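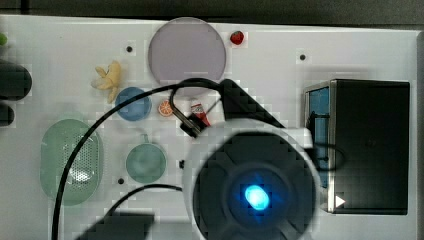 The Dosonora Cup was a one-make motorcycle racing series for production-based 400 cc machines, run as a support class at regional road racing meetings. It was promoted as a low-cost step between club racing and national championships. How well it filled that role is disputed, and much of what has been written about it comes from the promoter's own material.

Background

The series took its name from the Dosonora circuit, where the opening and closing rounds were held. Each rider leased a motorcycle in a common state of tune, on control tires supplied by Grirari. The promoter said the lease covered the bike, one set of tires per meeting and basic spares. Crash damage was billed separately, and no full price list seems to have been published. Claims that a season cost less than half as much as an open 400 class are often repeated, but they go back to a single brochure that does not say what the comparison includes.

Format

Meetings consisted of one qualifying session and two races. Grid positions for the second race were set by fastest laps in the first, a rule meant to reward pace over track position. Riders who were held up in traffic or slowed by a late shower got nothing back from it. A cap of 60 entries was set for the year. The published grids never came close to it, and the word "oversubscribed" in early press notices is hard to square with them. 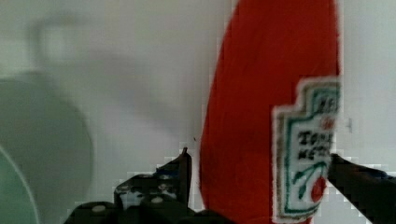
One former entrant, writing in to a club newsletter, complained that the bikes were equal on paper only: "You knew by the second lap of practice whether you had drawn a good one. Mine would not pull top gear into the wind, and they told me to work on my tuck." The promoter replied that all engines were sealed and had been checked on the same dyno. It did not release the readings.

Top speed was another sore point. A figure of 304 km/h appeared on a poster for the final round and has since been copied into several fan listings. No standard 400 of the type is capable of it. The number may belong to a superbike class at the same meeting, or it may be a misprint. 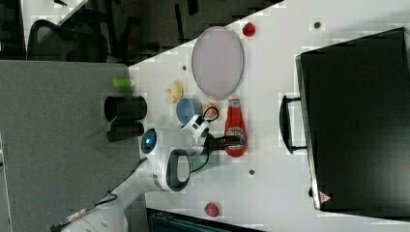

Timing and results

Timing was handled by Wikik, whose sheets are the main surviving record. They are not complete. The first race of the June meeting has no lap chart, and two riders are listed under the same number throughout. Season totals given elsewhere differ from the sums of the race sheets, which suggests that at least one penalty was applied and never announced. The title itself is not in doubt, but the order behind the winner depends on which table is used.

Legacy

The promoter described the series as a talent pathway. Some entrants did move up to larger classes, though most of them were already racing elsewhere, and it is difficult to say what the cup added. A reported attendance of 3000 at the last round covered the whole meeting, including the car races.

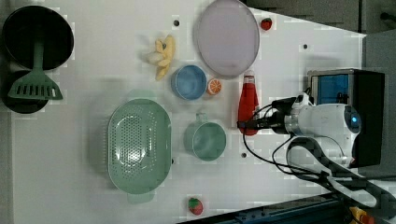
Entry by T. Haldorn

Plans for a second season with a revised lease were announced, and a calendar was circulated to teams. No results from it have been found. The motorcycles are said to have been sold off to track day operators, a claim that rests on forum posts and one classified ad. The Grirari control tire stayed on sale for a time under a different compound code.

See also: One-make racing; Production motorcycle racing; Support class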